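About Piltora

Piltora is a small secondhand clothing shop and mending room in Pratotstead. Hajar Sqalli opened it in February with 14 boxes of stock and a lease on the old Pringle storefront. We sell used clothes, we fix clothes, and we try not to make claims we can't back up.

That last part takes some explaining. Most shops like ours have a page telling you how many gallons of water you save by buying a used shirt. We looked for a number we trusted and didn't find one. The figures go round from site to site and hardly any of them say who did the measuring. If you buy a used shirt from us and then buy a new one anyway, we doubt you've saved much of anything.

We are also wary of the word "curated." Our stock is what people bring in, minus what we turn down. Last season we took in 501 pieces and sent back 133 that were past fixing or that we didn't think would sell. Some of those we probably got wrong.

What we do

Hems, zippers, buttons, seams and patches. We don't do leather or wedding gowns. A plain hem is 14 dollars. If a repair would cost more than the piece is worth, we say so before we start -- some customers go ahead regardless, and that's their call.

Small sizes go out on the front table. They sell fast and come back fast, which is either a fine circle or proof that small clothes are bought too often. We haven't made up our minds.

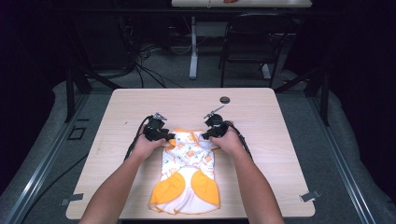
Senga Skinner wrote to us that she liked the prices but thought we were too gloomy about the whole trade, and that a shop should sound as if it believed in itself. Fair enough. We believe in the mending. As for secondhand selling fixing the clothing business, we'll wait for better evidence.

Where we are

78 Oltavier Street, Pratotstead, with the door on the side. Please wash things before you bring them in. We pay on the spot for what we keep, and anything we turn down goes home with you.

Page last changed August 8, 2021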